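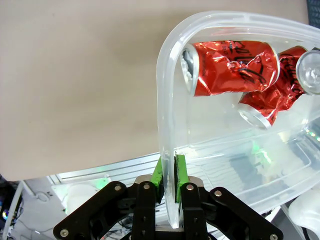
Nélida Ibarra asked me whether the arm means fewer of us on the sorting line at Vatia, and I've been wanting to answer that properly.

4/21/22 – by Ekrem Saraç
2 min read

So far, no! Same crew, different day. I used to move tubs of crushed cans my whole shift. Now I set the arm up, watch how it takes hold of a rim, and step in when it gets a bad grip.

My shoulders love it. My brain is more tired, which I did not see coming – watching is work too.

We logged 1463 tubs last month. The first 1000 were slow going, and we argued over every stop. Then people started suggesting fixes at lunch, and a couple of them got used!

What I'd still like: everybody trained on it. Right now only two of us can restart it, so we never get a break together. Training for the rest is set for June and I can't wait.

Nélida, come by and try it!

Recent
Night shift at Indora
Learning the Katayama panel
Tevgate open day notes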